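Home Topics Opinion Reviews Archive Subscribe

The counter is the wrong place for a power strip
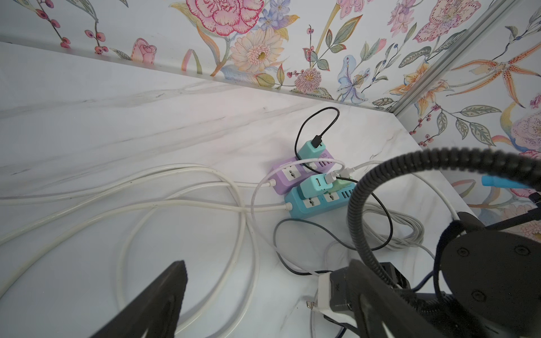
Rogelio Pangilinan

14 comments | 138 shares

Most advice on cable management starts with the cables. It should start with the surface. A counter is a work area, and everything that sits on it permanently reduces the area left for work. Two power strips side by side take up little room by themselves. The loops of cord that come with them take up far more, and the loops are what people stop noticing.

A charging area has three parts: the supply cord, the strip, and the device cables. Each has a different length problem. The supply cord is as long as the manufacturer decided. The strip is rigid. The device cables are chosen by the owner, usually by accident, and are nearly always too long for a device that will sit next to the outlet while it charges.

My first position is that a second strip should be treated as a fault report. When a household adds one, the first is seldom full in any useful sense. Its outlets are taken up by USB adapters, while a row of built-in USB ports goes unused a few inches away. The purple strip and the turquoise strip on the marble both have such a row, and there are still adapters plugged into the outlets. There are good reasons to do this. Some built-in ports share their output and charge slowly with several devices attached. But the reason should be known, and the label on the strip will usually settle it. If the ports are adequate, the adapters go in a drawer.

My second position is that color is worth paying for. I resisted this for years. Pacita Maglaya, who edits this section, argued that a lavender strip and a turquoise one can be told apart at a glance, and that a person unplugging something in a hurry benefits. She is right about the strips. The benefit ends where the cords begin. White cable crossing white cable on pale stone cannot be traced by eye, and the owner is reduced to tugging. A wrap of colored tape at both ends of each cable solves this for very little money.

My third position will be less popular. Do not coil the slack and leave it on the counter. A coil is a loop with better manners, and it takes the same space. Replace the cable with a shorter one. For a phone lying beside the strip, a one-foot cable is enough. The long cable belongs in a travel bag.

As for the strip itself, mount it if the housing has keyhole slots. Keep it well clear of the sink. Do not run one strip from another. Cords should leave the strip on the side nearest the wall and stay there. I have tried the Skendix tray and the Cotgate sleeve, and both work, although the sleeve has to be opened completely to remove a single cable. A tray can be emptied in seconds, and I prefer it for that.

None of this takes long. My own counter took 30 minutes, including the time spent finding out what the gray cable was for. It belonged to a speaker I no longer own.

We use cookies to remember your settings and measure traffic. Accept Manage preferences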